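Stenalthorpe Rink Forum > Tickets and Game Day

Regional weekend: one ticket for both semifinals, or two?
Posted by Yazzie, 9 June 2023

I'm trying to plan for next season's college regional at Stenalthorpe and the ticket page has me confused. It lists a "session" ticket at $44 and an all-weekend ticket, but it doesn't say if a session is one game or both semifinals. The year I went to the one in Flerkell, they cleared the building between games and scanned everybody again.

I'd be bringing two kids, so I don't want to buy the wrong thing. I also need to know if we can leave between games to eat. The arena holds 3,511 and I expect it to fill up if the home team gets in. 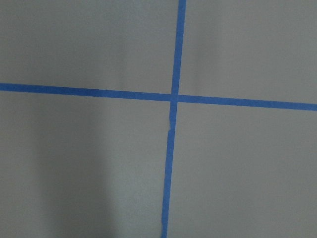

Stemard
A session is both semifinals on the same day. You keep the same seat for both and they don't clear the building. The final is a separate session. If you buy the all-weekend ticket you get all three games in the same seat.

No re-entry though. Once your ticket is scanned out it's done, and that includes going to the car. There are two food stands open on the lower level and the lines get long right after the first game ends. We go down with five minutes left in the third period – if it's a close game, one of us stays put and texts the score.

Last time I sat in section 14, row near the top, and the view was fine for both ends. The kids' price only applied to the all-weekend ticket, so check that before you pay.

rinkrat409
Just wait and buy at the door. I've never had a problem.

Stemard
That works for a regular game in November. For the regional, the schools each get a block first and what's left goes on sale to everybody else. If the home team makes it, I wouldn't count on the door.

Yazzie
Thanks, that clears up the session part. I'll get the all-weekend tickets and we'll eat before the first game.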